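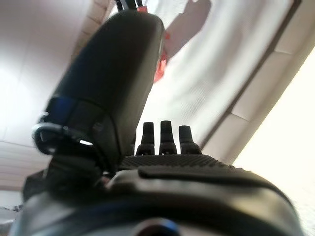 **Grustgate, December.** Small parts, then. The drawers at the Prinley Road workshop are finally getting sorted and it's the little black bits holding everything up. Pins, pegs, posts, call them what you like. Three in a row, stepped and wider at the foot, thinner up top. Middle one tallest, right one shorter and a bit rounder at the end. Berenice Medrano says connector posts. Two people at the next bench said nozzles and wouldn't be moved. If you know, say so before Friday please, as the labels get printed that evening and I'm not doing them twice.

Where we've got to. 1,063 parts logged on the sheet up to last night, most of them screws and springs. The Gerell drawers (grey cabinet, by the kettle) are finished, top to bottom. The Quezada cabinet is half done. Bottom two drawers stick, so lift and pull, don't yank. Someone yanked. We found washers behind the radiator for a week.

How we're doing it, for anyone coming in fresh:

- Tip one drawer out at a time onto a white tray. Black parts on the dark bench are hopeless, you lose half of them
- Stand pins and posts up on end if they'll stand. Lying down they all look the same and you miss the short ones
- Same height AND same top before they go in the same bag. Near enough is not a match
- Bag, label, bag into drawer. Write the label before you fill the bag
- Anything chipped goes in the jam jar, not back in the drawer

We've bought 200 of the small grip bags and there are 50 left, so an order is going in this week. If you want a different size shout now. The big ones are no use for pins, they slide into the corner and poke through.

Lables: pencil, please, until a part's been agreed. Last month's biro ones had "peg??" on eleven different bags and it took most of an evening to put right. Berenice has started a page at the back of the red book for unknowns. Draw the thing, say how wide the foot is, note which drawer it came out of. A rough sketch is fine. Mine look like chess pieces.

Also wanted: a decent lamp with a bendy neck, a magnifier that isn't scratched, egg boxes (clean ones, we had an incident). Old ice cube trays are very good for sorting, bring those too.

Doors open at half six on Friday, side entrance because the front shutter is being mended. Tea's on. Biscuits if Prinley Road Bakery has any over. Come for half an hour if that's all you've got, one drawer is one drawer off the list. Borrowed tweezers back in the blue tin befor you go home, there were four pairs in there in the autumn and I can find one.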